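From: Stavros Rallis
To: Katmont Sourdough & Home Baking list
Date: 8/25/20
Subject: Re: Rye loaf gummy in the middle, again

Hello Wendy, and hello everyone,

Wendy wrote:

> I've now made the Dondum rye three weekends running and every time it
> comes out looking lovely, good colour, nice crackle on top, and then
> I cut it and there's a gummy band right through the middle. My
> husband says it's fine toasted but I know when someone is being kind.
> I'm using the recipe from the old newsletter, 500 grams of flour,
> half rye and half white, starter fed the night before. Oven is a
> Fontana, gas, and it runs a bit hot at the back. Should I be baking
> it longer? Or is it the starter? I'm ready to go back to white tin
> loaves and forget I ever started this.
>
> Wendy

Please don't go back to the tin loaves, Wendy, or at least don't go back for good. I made that same bread all through last winter and I had the gummy band more often than I didn't, so I have a fair bit of sympathy and quite a few opinions, and I hope you'll forgive me if I take the long way round.

First question, and I ask it gently: how long are you waiting before you cut it? When I started with rye I was cutting at half an hour, because the kitchen smelled the way it does and I have no character at all. A white loaf will more or less let you get away with that. Rye won't. The inside is still setting while it cools, and if you go in early the knife drags and the crumb squashes down into exactly the sort of band you're talking about. Now I bake it after tea, wrap it in a clean tea towel once it's properly cold, and don't touch it until breakfast. My mother used to leave hers a full day and night, and she'd smack your hand if you went near it.

If you're already waiting overnight then ignore all that and we'll move on to the oven.

The newsletter recipe says 450 in the old Fahrenheit (whoever typed it up never converted it, and I've been grumbling about this for years) and then it just says "until brown". Well, rye goes brown early, particularly if you've put in the spoonful of treacle, and a gas oven that's hot at the back will colour it faster again. So you take out a gorgeous-looking loaf that isn't done. I'd start it at that heat, turn the tray around once the crust has set, then drop the oven well down and leave it in for longer than feels sensible. If the top is getting too dark for your liking, lay a bit of foil over it, loosely.

And do buy a probe thermometer if you haven't got one! I resisted for ages, thought it was cheating, and then my daughter gave me one and I've never been so pleased to be wrong. Knocking on the bottom and listening for a hollow sound never told me a thing with rye. They all sound hollow to me.
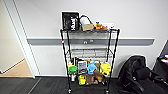 Now, the starter. You say it's fed the night before, which is fine in November when the kitchen is warm, but we're in August and I don't know about your place but mine is like a meat safe before sunrise. A starter that's doubled by morning in summer might have barely woken up at this time of year, and a sluggish one gives you a dense, wet-feeling middle no matter what you do afterwards. Mine lives on top of the hot water cupboard from May onwards with a saucer over it. I wouldn't go by the clock at all. Wait until it's domed and full of bubbles, and use it then, even if that means you're mixing dough at lunchtime in your good clothes.

There's a bit of chemistry in this too, which Lorna explained to the list years ago far better than I can. The gist is that rye flour wants some sourness in the dough or the starch goes gluey in the oven. So a lively, properly sour starter does two jobs for you. If yours has gone mild from being kept in the fridge, give it 2 feeds with straight rye flour on the bench before you bake and I think you'll notice a difference.

Last of all, water. The recipe was written for the flour we used to get from the mill out at Pullatbridge, or Plullatbridge as the sign has always insisted on spelling it, and that was a coarse, thirsty sort of flour. The stuff in the supermarket is finer and I find it doesn't want nearly as much. Try holding back a good splash and only adding it if the dough is fighting you. It should be sticky, mind – rye dough is always sticky, you can't knead it like white, and adding handfuls of flour to make it behave will only give you a different sort of brick. Wet hands and a scraper, and don't fuss over it.

If it were me I'd change just the one thing this weekend, the waiting, and leave the rest alone. Then do the thermometer and the longer bake the weekend after. I once changed everything at once and got a perfect loaf and couldn't for the life of me work out how to do it again. It took me 9 more goes.

Slice up the gummy ones and dry them in a low oven, by the way, they make very good crackers with a bit of cheese. My neighbour thinks I bake them that way on purpose and I have never set her straight.

Do write back and let us know how it cuts. And if anybody has a spare bag of the coarse rye, I'd happily swap for lemons, the tree's gone mad.

Warm regards to all,
Stavros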